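We use cookies to remember your language and basket. By carrying on you agree to this. OK

Livilero 228 Pond Aerator

The Livilero 228 is a floating aerator for freshwater fish ponds. It is sold to tilapia and carp growers, hatcheries and village tank groups who need to keep the water moving at night, when oxygen drops. The motor sits above the water line on two floats and drives a pair of paddle wheels, one on each side.

Price: 3,299, delivered to the landing or road nearest the pond. The price covers the motor, floats, wheels, mooring rope and a printed manual. Cable from the bank is sold by the metre and is not in the box, as every pond is different.

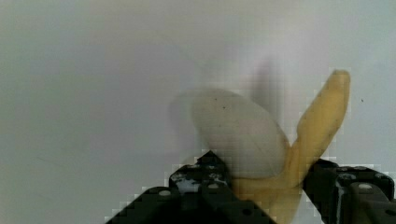

The motor runs on single-phase mains supply. It can also be run from a generator, but please ask us for the starting load first. Small generators that cope well with lights and a pump will often stall when the paddles start to turn. Three-phase versions are made to order at our Miyazaki workshop and take longer.

One unit will serve a pond of up to 2 acres at ordinary stocking. If you stock heavily or feed more than twice a day, use a second unit and set the two so that they push the water the same way round. Place them well clear of the bank. Paddles set too close to an earth bank will wash it away over a season, and the mud ends up in the water.

Changes from the earlier model

The bearings are now sealed and do not need greasing. The old grease points let water in when the unit was left standing between harvests. The paddle blades are fixed with bolts instead of rivets, so a broken blade can be changed on the bank with one spanner. Genji Katayama redesigned the float brackets after several owners reported cracks near the rear bolt. The new brackets fit older units and can be ordered separately.

The manual has been rewritten by Renu Sisodia and comes in English, Thai and Hindi. There is a longer section on moving the unit from pond to pond — lift by the frame, never by the wheels.
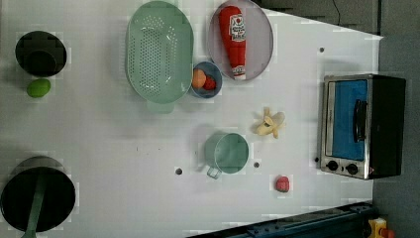

Growers often ask us whether aeration improves the taste of the fish. It can help with the muddy flavour that comes from a badly kept pond bottom, but the surest way is to hold the fish in clean running water before sale. A buyer judges the fish at home, with a pot, a plate and a squeeze from a green lime, and one muddy meal is enough to lose the sale. The holding tanks in the Clerkitz range can be fitted with a smaller version of the same motor. Ask for the separate sheet.

Care

Switch off at the bank before touching the unit. Clear weed and net scraps from the shafts every week. Check the mooring ropes after high wind. At the end of the season bring the unit ashore, wash it with fresh water and store it under cover with the floats off the ground.

Spares and orders

Blades, floats, bearings and brackets are kept in stock. Orders go to Riku Tsuji. Questions about fitting or generator size should go to Boonsong Khamphan, who can also tell you if there is a fitter in your district. The Troltley launching trolley is out of stock until July.

Page updated Monday, November 1, 2004

Contact us | Copyright Livilero | Back to top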